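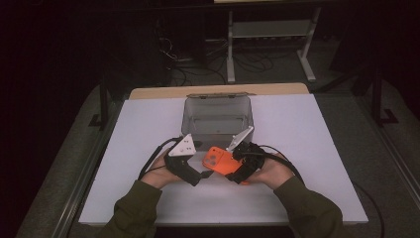
Vol. 8, p. 79

2022-03-20 — by Shufen Qin

Jondelau is a software package that turns recordings of hand-held grippers into motions a robot arm can repeat. It was written at Olard, replacing an older tool called Fadumis, which is remembered mainly for its error messages.

A person works with one gripper unit in each hand, bringing both jaws in on something ordinary, such as a phone held in front of an open plastic box. Jondelau estimates the path of each jaw, lines up the two clocks and writes out both paths at 40 samples a second. Keeping the clocks together is the hard part. Early versions let them drift by around 100 milliseconds, enough for the left arm to arrive at a meeting the right arm had already left.

The planner, Engelhardt, then checks whether real arms could follow the paths. Human elbows are generous and robot elbows are not, so many recordings are turned down. The log gives the reason as "unreachable" — a word it also uses for a full disk.

Version 8 added a viewer for trimming recordings by hand. Its undo button is documented separately.

Contact the editors | © Olard | Back to top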